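Stillura 楼 冬季安全检查表（附意见）
首页 > 住户与工作室 > 检查记录 > 十二月

适用范围：地下室、一层公共房间、二层工作室、楼梯、院子和后门。私人房间不在这份表里，私人房间的烟雾报警器除外。

填表人：Etelka Antal
陪同：Eduard Štěpánek（地下室和锅炉），Sabina Hudec（二层）
开始时间：早上八点半

结果的写法：
合格 = 检查的时候没有问题
需处理 = 可以继续使用，但是要在下一次检查以前改好
停用 = 不可以使用，已经贴了红色的条
未查 = 没有看到，或者没有钥匙

中文不是我的母语。上一次的表里我把“插座”和“插头”写反了一个地方，Drahomíra 已经告诉我，谢谢她。如果这次还有写得不清楚的句子，请在意见里面问，我会改。

一、入口和楼梯

正门可以从里面不用钥匙打开
结果：合格

正门的闭门器
结果：需处理
意见：门关到最后的时候速度太快，声音很大，老人或者孩子的手如果放在门框上会很危险。Eduard 用螺丝刀调过，调慢以后门又关不严。我们决定暂时让它关得严，同时在门的里面贴一张纸，提醒大家扶着门。闭门器漏油，金属臂下面有一条油的痕迹，所以我认为调整不是长久的办法，应该换新的。

门口的地垫
结果：需处理
意见：地垫的一个角翘起来。我把它翻过来放了一夜，第二天早上仍然翘。请不要用胶带粘，去年粘过，撕下来的时候地砖上面留了一层很难清洗的东西，到现在还在。

楼梯扶手
结果：合格
意见：从一层到二层的扶手都用力摇过，不动。

楼梯照明
结果：合格
意见：二层转弯的地方，灯亮得比别的灯晚一点。人走上去的时候，大约已经走完了半段楼梯它才亮。我写合格，是由于窗户那边还有光，但是晚上下班的人请注意。Sabina 不同意我写合格，她的意见在表的后面。

楼梯上没有放东西
结果：需处理
意见：有一辆儿童推车、一袋旧报纸和一个没有盖子的油漆桶。推车的主人当场就拿走了。报纸和油漆桶没有人认领。楼梯是逃生的路，这里不可以当作仓库，哪怕只放一个晚上。我已经把油漆桶搬到院子里的铁柜，柜门上写了日期和我的名字，主人可以来找我拿。

楼梯台阶的防滑条
结果：需处理
意见：靠近一层的几级，防滑条的边已经开了，鞋底会勾到。我用手指可以把它掀起来。材料仓库里还有一卷，不用买。

二、地下室

地下室门口的开关
结果：合格

应急灯
结果：合格
意见：按住测试按钮，灯亮。然后我们把总开关关掉，等了20分钟，灯一直亮，没有变暗。在这段时间里 Eduard 讲了锅炉的历史，比灯亮的时间还长。

锅炉房的门
结果：需处理
意见：门应该自己关上，可是有人用一块木头把它顶开。我问过几位住户，他们说这样暖气的味道比较快散掉。如果锅炉房里有味道，请打电话，不要开着门等它散。木头我已经拿走。

锅炉外观和管道
结果：合格
意见：检查了接头，用干的纸巾擦过，纸巾没有湿。Hutar 公司的年度保养单挂在墙上，有签名。保养单上写着膨胀罐的压力偏低，已经补过。压力表现在指在绿色的区域里面，靠近下边。请 Eduard 每星期看一次，写在旁边的本子上。本子上最后一次记录是秋天的。

一氧化碳报警器
结果：合格
意见：按按钮，响。电池是新换的。报警器以前放在架子的上面，被一盒圣诞彩灯挡住。现在挂在墙上，前面不可以再放东西。

排水口
结果：需处理
意见：倒了一桶水，水下去很慢，最后停在地漏的旁边不动，过了很久才没有。里面可能是洗涤剂和灰尘结成的块。下雪融化的时候，水会从院子流进来，所以这一项我希望早一点处理。

储物架
结果：停用（靠窗的一个），其他合格
意见：架子是 Stoteck 的，买的时候带着墙壁固定件。靠窗的架子没有固定在墙上，固定件还在塑料袋里，塑料袋用胶带贴在架子的背后。最上面一层放着果酱的玻璃瓶和一台旧缝纫机，整个架子向前面歪。我们把缝纫机拿下来以后，架子的歪减少了，但是还有。请主人先把玻璃瓶放到地上的箱子里。固定以前，谁都不要在上面放东西。

地下室里的易燃物
结果：需处理
意见：找到两罐稀释剂，一罐的盖子没有拧紧。它们和纸箱放在同一个格子里。已经搬到院子铁柜。

三、电

配电箱的门可以打开，前面没有东西
结果：需处理
意见：前面有一张折叠桌靠着。移开很容易，但是每次检查它都在那里。我建议给折叠桌找一个固定的地方，否则明年我还要写同样的话。

配电箱里面的标签
结果：需处理
意见：标签是手写的，有几个已经看不清。有一个标签写着“上面右边”，可是上面右边有走廊、厨房和厕所。Šimek 公司的电工来的时候，请他一个一个试，然后用打印的标签。打印机在二层，Sabina 有纸。

漏电保护
结果：合格
意见：按测试键，跳闸正常。按以前已经通知二层的人保存电脑里的工作。有一个人没有看到通知，他很不高兴，我向他道歉。下次我会上楼去敲门。

插座外壳
结果：需处理
意见：一层厨房水池旁边的插座裂开，裂缝从螺丝一直到边上。里面看不到铜，所以没有停用，但是请不要用湿的手去碰。二层窗户下面的插座松，插头拔出来的时候，整个面板也跟着出来一点。

接线板
结果：停用（一个），需处理（一个）
意见：停用的那个，线的外皮在插头那里断了，可以看见里面有颜色的线。它的主人用透明胶带包过。透明胶带不是绝缘胶带，请大家记住。需要处理的那个，是一个接线板插在另一个接线板上，最后面接着电热水壶和小的暖风机。水壶和暖风机都要直接插在墙上，不能一起用同一个接线板。

暖风机
结果：需处理
意见：所有暖风机都要离窗帘、纸和衣服一米以上。一层公共房间的那一台，背后就是窗帘。我把它转了方向，在地板上用粉笔画了一条线，请不要移到线的另外一边。离开房间的时候要拔掉，只按开关不够。

四、消防

灭火器
结果：合格（走廊、二层），需处理（厨房）
意见：厨房的灭火器在冰箱和墙的中间，要先把拖把拿开才能看到。压力正常，铅封也在，检查标签没有过期，编号1378。我希望它挂在门旁边，人一进门就能拿到。挂钩在工具箱里。装挂钩的时候请注意墙里面有水管，位置可以问 Eduard。

灭火毯
结果：合格
意见：拉带没有被盒子的边夹住，我拉出来一次又放回去。折的时候要按盒子里面的图折，否则下次拉不出来。

烟雾报警器，公共区域
结果：合格

烟雾报警器，私人房间
结果：一间未查，其他合格
意见：没有查的那一间，主人在外地，没有留下钥匙。已经发了信息，他回答说回来以后自己按一次，然后告诉我。

逃生路线图
结果：需处理
意见：一层的图还是装修以前的，图上有一扇门，现在那里是书架。Vlastimil Holub 答应重新画。图上请写两种语言，字要大。

集合地点
结果：合格
意见：仍然是院子大门外面的树下，不是院子里面。演习的时候有人停在院子里的长椅旁边，那里离房子太近了。

五、厨房和公共房间

燃气软管
结果：合格
意见：软管上的年份还在使用期里。用肥皂水涂过接头，没有泡。

抽油烟机的滤网
结果：需处理
意见：油很厚。洗滤网的表贴在冰箱上，最近的几格都是空的。我没有写是轮到谁，那张表上可以看到。

刀具
结果：合格
意见：都在磁条上或者抽屉的套子里。

冰箱的温度
结果：合格

窗户的锁和限位器
结果：需处理
意见：面向院子的窗户，限位器少了一颗螺丝，窗户可以一直开到墙。公共房间下午有孩子来，在修好以前请锁上这一扇，开另外一扇通风。

桌子和椅子
结果：需处理
意见：有一把椅子的后腿松，坐的人向后靠的时候可以听见声音。我把它放在角落，上面倒放着另一把椅子，意思是请不要坐。桌子都站得稳。桌子下面用来垫平的硬纸板，我没有拿走，但是请换成塑料的垫片。

急救箱
结果：需处理
意见：创可贴只剩下很小的尺寸。烧伤用的凝胶过期了，已经扔掉。剪刀不在里面，后来在放礼物包装纸的抽屉里找到，已经放回去。请不要从急救箱借剪刀。急救电话的纸换了新的，用图钉钉在箱子的上方。

六、二层工作室

通道宽度
结果：需处理
意见：两张桌子中间的路太窄，背着包的人过不去。Sabina 当时就把一张桌子推到墙边。推过以后够宽，但是桌子下面的线也跟着拉紧了，需要换长一点的线。

地上的线
结果：需处理
意见：过走道的线要放在线槽里。线槽有，放在柜子顶上，没有用。

坐着或者弯着腰做很久的手工
结果：没有结果栏，只有意见
意见：这不是旧表里的项目，是我加的。有人说脖子和肩膀疼。桌子的高度可以调，很多人不知道桌腿里面有旋钮。请先调桌子，再调椅子。长时间低头的工作，中间请站起来走一走。

衣服、头发和饰物
结果：合格
意见：在钻床旁边，长头发要扎起来，围巾要拿下来，袖子要扣好或者卷高。钻床旁边不戴棉线手套，手套会被卷进去。墙上的纸已经说明这一点，可是手套还是挂在钻床的把手上面。我把它们移到了门边。

钻床的急停按钮
结果：合格
意见：试了，停得很快。按下以后要旋转才会弹起来，新来的人不知道，以为机器坏了。

护目镜
结果：需处理
意见：有几副划得很花，戴上以后看不清楚，所以没有人愿意戴。请扔掉它们，买新的。

胶水和喷漆
结果：需处理
意见：喷漆只可以在院子里用，冬天也是这样。窗台上有喷漆的点，是银色的。

垃圾桶
结果：合格
意见：沾油的布要放在有盖子的铁桶里，今天里面有布，盖子盖着，很好。

七、院子和后门

后门
结果：需处理
意见：门槛结冰的时候打不开，要用肩膀撞。如果有火灾，这就是一个很大的问题。请在密封条上擦硅油，冬天每个月一次。后门外面的台阶要先扫雪，再扫停车的地方，顺序不要反过来。

防滑沙
结果：合格
意见：箱子是满的，铲子也在。沙子上面有一层硬的，用铲子打一下就散开。

屋檐
结果：需处理
意见：一段雨水槽向外面弯，里面是叶子。下面正好是放自行车的位置。结冰以后冰柱会掉下来，所以我用绳子把这段地方围起来，自行车请放到对面的墙边。不要自己爬上去清理。

梯子
结果：停用（木的），合格（铝的）
意见：木梯子的一级有裂纹，油漆盖住了它，用指甲可以感觉到。它已经用了超过20年，我建议不修，直接锯开。铝梯子的橡胶脚完整。使用的时候，下面要有一个人扶着。

院子照明
结果：合格

八、上次没有完成的事

地下室第一级台阶的黄色漆：完成。
公共房间的窗帘换成阻燃的：没有完成，还在等报价。
信箱旁边露出来的钉子：完成，Vlastimil 用钳子拔了。
洗衣机下面的防水盘：没有完成。盘子买来了，但是太小，只好退回去。
钥匙柜的清单：完成一半，有些钥匙没有牌子，没有人知道它们开什么。请每个人看一看自己的钥匙圈，是不是少了一把。

九、需要先做的事

先固定地下室的架子，扔掉坏的接线板和木梯子。然后疏通地下室排水口，修后门的密封条。窗户的限位器请和后门一起做，工具是相同的。剩下的可以慢慢安排，但是请不要安排到春天。

十、对检查表的意见

Drahomíra Urban
厨房滤网我今天晚上洗。请把洗滤网的表换一个地方贴，冰箱门上东西太多，我一直以为那是去年的日历。急救箱里可以多放一些大的创可贴吗？切面包的时候受伤的都不是小伤口。

Etelka Antal
可以，我写进采购单。表我移到水池上面，用塑料袋套起来。

Sabina Hudec
楼梯转弯的灯我还是认为应该写“需处理”。你们检查是早上，窗户有光。我下班的时候外面已经全黑，手里还拿着箱子，走到那里要停下来用脚找台阶。窗户在晚上没有任何帮助。

Etelka Antal
你说得对。我晚上六点自己走了一次，确实要停下来。结果改成“需处理”，上面的原文我保留，这样大家可以看到改了什么。Šimek 的电工来做标签的时候，请他一起看传感器的方向。

Vlastimil Holub
逃生图我可以画，但是我需要知道书架会不会再搬。如果春天又搬回去，我就要画第二次。还有，木梯子请不要锯，横档可以给我做花架。

Etelka Antal
书架不搬，已经固定在墙上。横档可以给你，但是梯子要先分开，这样就不会再有人把它当梯子用。请当着我的面锯。

Eduard Štěpánek
锅炉的本子我会写。秋天以后没有写，是笔没有水了，绳子上绑的那一支。压力今天早上看过，和检查的时候一样。膨胀罐我不担心，地下室的排水口我担心。弹簧我有，可是太短，通不到弯头后面。谁家有长的？

Drahomíra Urban
我姐姐家有，我去借。

Sabina Hudec
护目镜请买可以戴在眼镜外面的那种。现在的几副，戴眼镜的人都用不了。

Etelka Antal
好的。请你告诉我有几位戴眼镜，不用在这里写，发信息给我就可以。 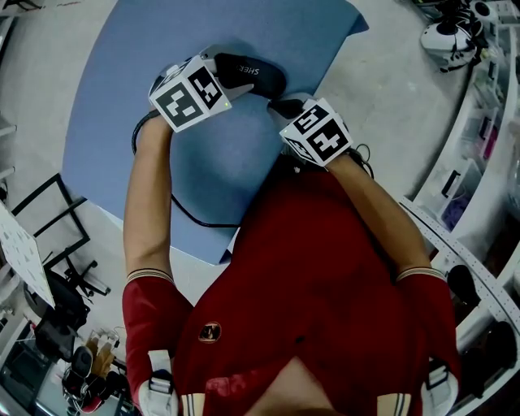
文／Etelka Antal　　校对：Drahomíra Urban

补充一：关于手工桌。穿长袖工作的时候，袖口请拉到手腕以上，前臂露出来比较好，这样不会带倒桌上的小东西，也不会沾到胶水。手里的工具用完以后放回托盘，刀口或者尖的一头朝里面，不要朝坐着的人。桌面每天用湿布擦一次，擦以前先看有没有刀片。

补充二：停用的红条只有我和 Eduard 可以拿下来。如果您认为东西已经修好了，请先告诉我们，我们会再检查一次。纸质的检查表放在一层信箱旁边的文件夹里，签名请用蓝色或者黑色的笔，铅笔的字在走廊的潮气里很快就看不清。下一次只复查“需处理”和“停用”的项目，早上从地下室开始，请提前把配电箱前面的折叠桌移开。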